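Forum index > Sensors and signal conditioning > Current loops

# 4-20 mA reading shifts up when valve manifold is energized

**burden150** - posted 26 October 2018

I have a two-wire pressure transmitter (Carrilho, loop powered, 4-20 mA) feeding a homemade input board. The board uses a 150 ohm burden resistor on the low side of the loop, a series resistor and small capacitor into the pin, and the 12-bit ADC of the microcontroller with a 3.3 V reference. Loop supply is the same 24 V supply that feeds the rest of the panel, an Allwood DIN rail unit.

With the valve manifold off and the line at a steady pressure, I read 1,551 counts. With the manifold energized the same line reads 1,680 counts. A mechanical gauge on the same tee does not move. The shift happens as soon as the valves pull in and goes away as soon as they drop out. It is the same shift at any pressure I have tried, so it looks like an offset and not a gain error.

What I have checked so far:

- 24 V at the supply terminals sags by a few tens of millivolts when the manifold is on. The transmitter is specified down to 12 V, so I don't think it is running out of compliance.
- 3.3 V reference does not change on my meter.
- Averaging 64 samples makes the reading quieter but does not change the shift.
- Swapping the transmitter for a spare of the same type gives the same result.
- A second channel on the same board, wired to a potentiometer between 3.3 V and board ground, does not shift at all.

The transmitter cable is a 90 foot run of shielded pair, and the shield is connected at the panel end only. The manifold has its own cable, but the two share a tray for most of the distance.

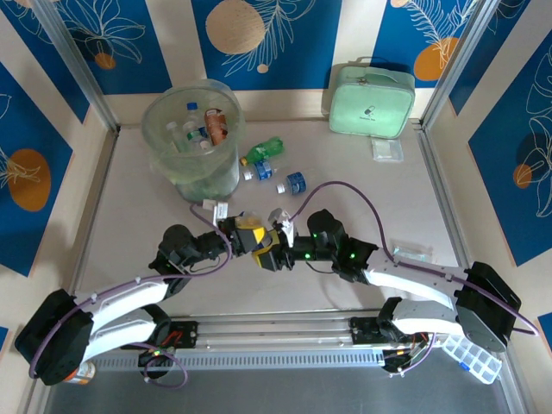
*Two arms on the shared rail, grippers close together near the center of the table.*

Wiring inside the panel is as follows. Supply positive goes to a fused terminal strip, one fuse for the loop and one for the manifold. The transmitter return comes back to the input board connector, passes through the burden resistor, and leaves the board on a separate pin marked LOOP COM. LOOP COM goes to the 0 V terminal strip. The manifold return also lands on that strip. A single wire goes from the strip to supply negative. The microcontroller side of the board gets its ground from a second wire that goes straight to supply negative. I separated the two grounds on purpose to keep noise out of the ADC.

Is this pickup from the manifold cable? I can reroute it but it means emptying the tray, and I would like to know the cause first. I would also like to avoid subtracting a constant in firmware whenever the valves are on.

---

**traywork**

Looks like noise to me. Valves are inductive and they will put spikes all over the place. Put a ferrite on the transmitter cable at both ends, and connect the shield at both ends too. You should also put diodes across the coils if they don't have them. We had a level sensor that jumped when a contactor pulled in and a ferrite fixed it.

If that doesn't help, use a bigger capacitor on the input.

---

**kelvinpoint**

It isn't pickup. Coupling from the manifold cable would be a transient at switching, or AC if the coils are chopped, and either one would average close to zero over a few seconds. You have a steady DC shift with DC in the coils. Your potentiometer channel also tells you that the reference and the ADC are fine.

Work out the shift in volts:

- 1,551 counts x 3.3 / 4096 = 1.250 V
- 1,680 counts x 3.3 / 4096 = 1.354 V
- Difference: 104 mV, equal to 0.69 mA in 150 ohms

Now look at what the ADC is measuring. It doesn't measure the voltage across the burden resistor. It measures the top of the resistor against the microcontroller ground, and your microcontroller ground is at supply negative. The bottom of the resistor is at the 0 V strip. Between those two points is the single wire you describe, and that wire carries the manifold return current. Any drop in it adds directly to the reading. The sign agrees, too: current flows from the strip toward supply negative, so the strip sits above supply negative, and the reading goes up.

You didn't give the manifold current. If it is 2 A, then 52 milliohms in that wire accounts for all of it. 18 AWG copper is 6.4 milliohms per foot, so eight feet of it gets you there with perfect terminations. A shorter wire with a poor crimp or a loose screw will do the same.

To confirm, with the manifold on and the loop at steady pressure:

1. Put the meter directly across the burden resistor, probes on the resistor leads. Toggle the manifold. The value should stay at 1.250 V. If it does, the transmitter and the cable are cleared, and the ferrites can stay in the drawer.
2. Put the meter from the 0 V strip to the microcontroller ground pin. Toggle the manifold. You should see 104 mV appear and disappear. With the manifold off there is still a small drop from the loop current, but at 20 mA through 52 milliohms that is 1 mV and you won't care.
3. Move one probe from the strip to the wire end, then to the supply terminal, and so on along the path. If most of the drop is across one joint, remake the joint.

The fix, in order of preference:

**Move LOOP COM.** Take it off the strip and connect it to the microcontroller ground on the board, at the ground end of the ADC input filter. The loop current then goes home through the logic ground wire. It is 20 mA at most, and it is a known current. The manifold return stays on the strip and its drop no longer appears in your measurement. For one or two loops this is all you need.

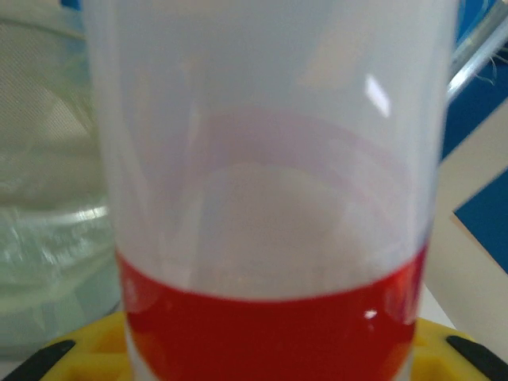
If you can't cut the board, run the LOOP COM wire to the same physical screw as the logic ground wire at supply negative. That is second best, since the logic supply current still produces a drop in its own ground wire, with the opposite sign. At 50 mA of logic current and a few feet of wire, it is well under one count of ADC resolution at the widths we are discussing, provided the crimps are good.

**Measure differentially.** If the return has to stay where it is, put a difference amplifier across the burden resistor. Four 0.1 percent resistors and an op amp will take out 104 mV of common mode without any trouble. Don't use 1 percent resistors and expect much, as the mismatch puts part of the common mode back into the reading. An instrumentation amplifier is simpler if the supply rails allow it.

Making the 0 V wire thicker will reduce the error but won't remove it. It is worth doing anyway if you find that the wire is undersized for the manifold.

Don't connect the shield at both ends. You would be adding a second path between the machine frame and panel ground on a 90 foot run, and your problem is already one of current in the wrong conductor. Diodes across the coils are a good idea for other reasons, but they do nothing to a steady-state offset.

On the intent of the separate grounds: separating them is right, but the burden resistor belongs on the quiet side. A sensing element has to share its reference with the converter.

---

**loop_iso**

Agree with the above on the cause. Two additions.

First, look at the input protection while you are in there. When the valves drop out, the strip can bounce well past 104 mV for a short time, and the top of the burden goes with it. The series resistor limits current into the pin clamp, but if it is only 100 ohms I would raise it to 1k and check the ADC sampling time against the new source impedance. With a small external capacitor at the pin, sized well above the internal sampling capacitor, slow sampling is no problem.

Second, if there are going to be more than a couple of loops, or if any transmitter is grounded at the far end, stop fixing grounds one at a time and use an isolated input. I have used the Jedach loop isolators for this. They are loop powered, so there is no extra supply to find, but they take some voltage from the loop. Add it up before ordering: transmitter minimum, plus isolator drop, plus 3 V for your burden at 20 mA, plus the cable. With a 24 V supply and a 12 V transmitter there is room.

I would not use Cleltska isolators on a shared rail without reading the data sheet closely. The version I had was isolated between input and output, but all outputs in the block were tied together. For this problem that may or may not matter, depending on where your commons go.

---

**burden150**

Meter across the burden stays at 1.250 V with valves on or off. Strip to microcontroller ground goes from under 1 mV to 103 mV. Manifold current is 2 A by clamp meter.

Most of the drop was in the wire. It had been run the long way through the wire duct and it is 18 AWG. One ferrule was also loose and accounted for 14 mV by itself.

I lifted LOOP COM from the strip and tied it to the ground pad next to the filter capacitor. Reading is now 1,551 counts with the manifold off and moves by one count or less when it is energized. I am replacing the strip wire with a shorter 14 AWG one as well. The shield stays at one end.

The series resistor is 220 ohms. I will change it to 1k on the next board revision, planned for November.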